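An afternoon with the robots at Mamberg

I went to the open day at Mamberg in December, mostly because it was free and there was a rumour of soup. The soup was real. It was leek, and it was served from a trestle by the coats, which meant the queue for one got tangled up with the queue for the other and I spent a while holding a stranger's scarf.

The talk was given by Anselmo Mendonça, who builds the practice rooms at Urau. I had come expecting machinery and possibly a bang. What we got was a projector and 50 folding chairs, because before their robot is let loose on a real kitchen it has to muddle through pretend ones, and it has been through 3584 of them. I have lived in six and am still not sure where to put the colander.

Every room gets made up afresh by the computer, wallpaper and all. Somebody's software has opinions about wallpaper. Mendonça clicked through a few and stopped on one he seemed fond of, and told us to imagine we were the robot, looking out over our own stomach. I have had a lot of practice at this.
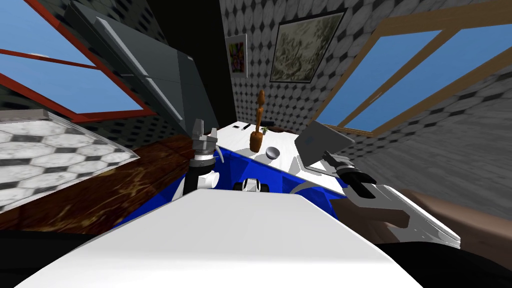
Room 131, robot's eye view. The chap on the table is wooden.

The job in this one was to tidy the table without upsetting the figurine. A woman behind me asked what the robot made of the little silver ball, and Mendonça said it didn't make anything of it, it just had to know where it was. She wrote that down. I think she was from the council.

Then we were allowed a go. You hold a pair of handles and the arms on the screen do what your arms do, only later and with less conviction. Cleiton Damasceno, who had driven me there and wanted it known that he was only there for the parking, turned out to be maddeningly good at it. I knocked the figurine over twice and on my third try got a gripper stuck somewhere under the table. Room 131 was reset on my behalf with a single key, and I would like one of those for home.

I asked when it might do my washing up. Mendonça said that was a question for the people upstairs. Upstairs was closed.

They do it again in spring, apparently. Bring your own spoon.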